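Ticket: prep table rocks, front left leg, room 11
Opened by: Genalyn Sarmiento
Assigned: Siham Jaber
Status: closed, see last entry

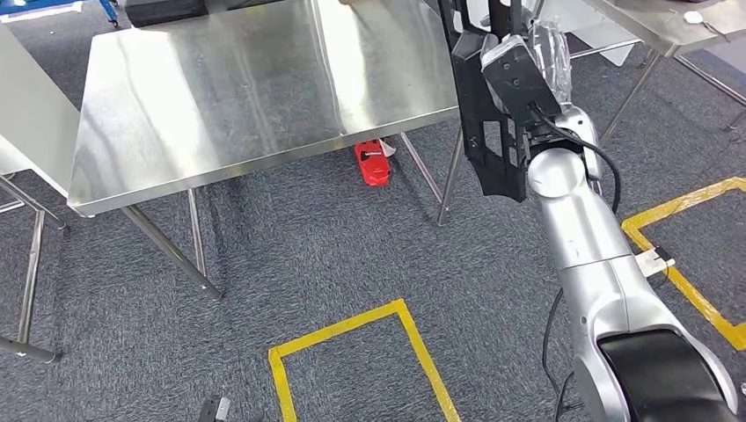 Opened 17th May, 8:40. Stainless table in 11 rocks when you lean on it. Bad enough that a full cup slops. It's one of the Zindel tables that came over from the Tahiri building in November, been fine till we shifted it. Looked at the feet first. Floor is carpet all the way under so I figured it was just settling, left it overnight, no change. There's a slanted leg at the front left with an upright one right next to it and I think the slanted one is the problem, but you can't tell which foot is light just by looking. Pushing on the corner over those two gives the most movement. Top itself seems flat, only slight smudges on it, no dents that I can find. Need it steady before the packing people start again, they bag samples on it all day.

9:15 Siham
Got this. Few questions
Does it rock corner to corner or side to side?
Did anyone turn the feet when it was moved?
Is it the same in another spot?

9:32 Genalyn
Corner to corner. Front left to back right. Don't know about the feet, Tatsuya moved it, asking him. Haven't tried another spot, it's heavy and I'm on my own till lunch.

9:50 Tatsuya Kaneko
Didn't touch the feet. We did lift it by one end to get it over the door strip and it came down kind of hard. Sorry. Should of said.

10:20 Siham
OK so could be a bent brace or a loose bolt. Before anything else pls take everything off the top, and clear the floor under it too. Last time we did one of these somebody had a bin lid wedged under a foot and I spent an hour on it.

10:41 Genalyn
Red plastic thing underneath, on its side on the carpet. Pulled it out. Wasn't touching a leg. Still rocks. Black case is off the far edge too, no difference.

11:30 Siham
On site. Checked so far:
Level on the top, lengthwise: fine
Level on the top, crosswise: low at front left
Feet: all screw type, front left wound nearly all the way in, others out by 4 turns
Brace bolts: front left one finger loose, rest tight
Welds: no cracks that I can feel
So two things, the foot and the bolt. Bolt is the bigger one.

11:55 Siham
Tightened the bolt. Rocking is less but still there. Wound the foot out 3 turns, better. One more, too much, now it goes the other way. Backed off a half. Steady with both hands on the corner.

12:10 Siham
Rocks again after I slid it back to its place. Carpet is the issue now, there's a ridge where two pieces meet and the back foot sits right on it. Moved the whole table 29 cm toward the window, ridge is clear of all the feet. Steady.

1:25 Marjatta Ojala
Can it stay there? We need to get the cart past on the door side.

1:30 Siham
Yes, more room on the door side than before. Don't put it back where it was. I put tape on the carpet at each foot so it can be found again after cleaning.

2:05 Genalyn
Loaded it up with roughly 500 bags and leaned on every corner. No rock. Cup test passed, didn't spill.

2:15 Siham
To do, not urgent:
Thread lock on that brace bolt, none in the van, ordered from Bistora
Recheck the foot once the carpet has packed down
Two people to lift it next time, one each end, no tipping it over the strip
Closing. Reopen this one if it comes back, dont start a new ticket.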